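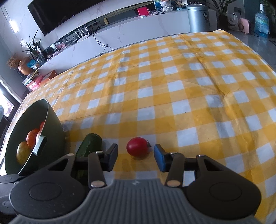
Do small tomatoes keep better in the fridge or out on the side?
Out on the side, stalk end down, as long as you'll eat them within a few days. The fridge dulls the taste and makes the flesh go mealy, so save it for the really ripe ones you can't get through in time.

Salad Table: the Fustden kitchen gallery

Welcome to the salad page! I've been growing and eating my way through the summer at plot 11, and this is the corner of the site where the vegetables get to show off. I love this time of year. There is a point in August when everything comes ready at once and lunch more or less makes itself — you walk down the path with a bowl, you walk back with it full, and the only thing left to decide is whether to bother with a dressing.

At the top: a little red tomato, oval and wonderfully glossy, still with its dried bit of stem, and a bumpy green cucumber beside it on the yellow-and-white checked cloth. There's more produce in the dark green bowl at the edge of the table.

I'm a great believer in the checked cloth, by the way. Red tomatoes on yellow and white look like a holiday, even when it's raining sideways outside and you're eating in a cardigan.

About the tomatoes

The oval sorts are my favourites for the table. They're firm, they slice without collapsing and you can halve them lengthways with one stroke of a small serrated knife. I sow mine in March on the bedroom windowsill, two seeds to a pot, and pull out the weaker one (this never gets easier, I always apologise to it). They go outside when the nights have properly warmed up, against the back fence where they get the sun from eleven until teatime.

Pick them when the colour is even all over. If you leave a scrap of stalk on they seem to sit happily in a bowl for longer, and they smell marvellous too, that sharp green smell that gets on your fingers and stays there.

About the cucumbers

Bumpy cucumbers put some people off, which is a shame! Give them a rub under the tap with a clean cloth and the skin is perfectly good to eat. Cut them young. An outdoor cucumber left a week too long turns into a marrow with ideas, full of big seeds, and the plant slows right down.

My neighbour Olumide Olatunji taught me to salt the slices for ten minutes and then squeeze them gently before they go in with the tomatoes. I'd never bothered before and now I wouldn't skip it — the whole salad stays crisp and you don't end up with a pink puddle at the bottom of the bowl.

What I do with them

Halve the tomatoes, slice the cucumber as thick as a pound coin, add a bit of red onion if you like it, then a good pinch of salt, a spoonful of vinegar and twice as much oil. Torn mint on top if there's any left. Bread for mopping up. It wants eating straight away, preferably outdoors.

If you garden near Fustden and have a tomato you're fond of, do write and tell me the variety. I've got room for a couple of new ones next year and I'm already making a list.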